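An Afternoon at the Open House in Darnberg

Posted July 15, 2022

I have been to Darnberg before, but only to change trains. This time I stayed on purpose, because the Komach building opened its doors to visitors and a friend from my pottery class had two passes and could not go. I make cups and plates at home, as a hobby, and I always want to see how other people use and handle such things. So I took the early train, ate a dry sandwich on the platform, and walked to the industrial street behind the station.

The walk was longer than the map promised. You pass the old Brakeck mill, which is closed and has small trees growing on its roof, and then a long fence, and then you think you have missed it. The Komach entrance is on the side, next to the bicycle stands. At the desk I got a paper sticker with the number 33 on it and was told that my group would start when everybody with a number from 18 to 33 had come. I was the last number, so I had no time to sit down.

Our guide was a quiet woman who spoke slowly and let people finish their questions. I was grateful for that, as I need a moment to build a sentence when many people are listening. She told us that the building was first a storage house for Trajkovski, a company that sold kitchen goods to hotels. In one corridor they have kept the old shelves with the enamel numbers. I found shelf 559 and wondered what was kept there. Gravy boats, maybe.

After the corridor we went up one floor, to the rooms where they practice with tableware and small objects.
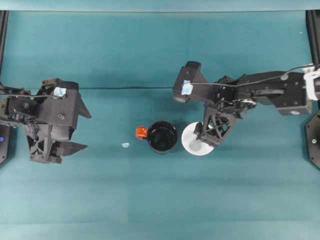
I had expected the tables to be bare, as in a workshop, so the cloth was a surprise to me. At home I glaze on old newspapers and I photograph my work on a white sheet, and everything looks a little sick on it. Teal is much kinder. The small mug and the round plate stood out very well on it, and I made a note to buy such fabric in November, when our class has its winter sale. I would iron mine first, though, because there was a thin crease across the cloth and my eye went back to it again and again.

The guide explained that they like plain shapes to begin with. A mug, a plate, a cup, a block. A person who sets a table every day does not think about these shapes anymore, but they are quite different to take hold of. A plate is low and wide and gives you only its edge. A cup gives you a wall, and you can hold it from the side or by the rim. In our pottery class we talk about the same thing, only we call it "the foot" and "the lip" and we argue about handles until the teacher turns off the lights.

An older man in our group asked why they did not use something more difficult, like a teapot. The guide said that visitors always want a teapot. Then she invited us to stand closer to the table, two or three persons at a time, and keep our bags behind us.

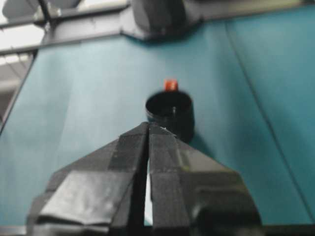

The short black cup, with the little red cube just behind its rim.

This cup was my favorite thing of the day. It is nothing special, I know, only a plain cylinder with a glossy surface. But dark glossy cups are hard to make well. In my own kiln the black comes out brown on one side, or it gets small holes like an orange skin, and I have given up two times already. I asked if I could find out where they buy the cups and the guide wrote down my question. I am still waiting for the reply, but it has been only a few days and people are on vacation.

We stayed on that floor longer than planned. A girl of maybe ten years sat on the floor and drew the cube, again and again, with a red pencil that she had brought with her. Her father wanted to go to the cafeteria. She did not. 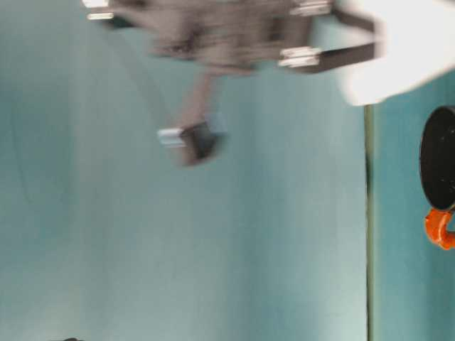 When our time was over we walked down by the other stairs, which are steep, so take care if you go with small children. The cafeteria is in the old loading hall and it is pleasant, with high windows and long tables. I paid for coffee and a piece of plum cake. The coffee came in a thick white cup with a chipped saucer, and I turned it over to look for a maker's mark, as I always do. There was none.

Some practical things, if you want to visit. The tour is free but you need a pass, and the last group starts at 16:00. The rooms upstairs are cool even in summer, so bring a sweater. There is an elevator, but you must ask for it at the desk. The bus back to the station stops in front of the Brakeck mill - I learned this only after I had walked the whole way again.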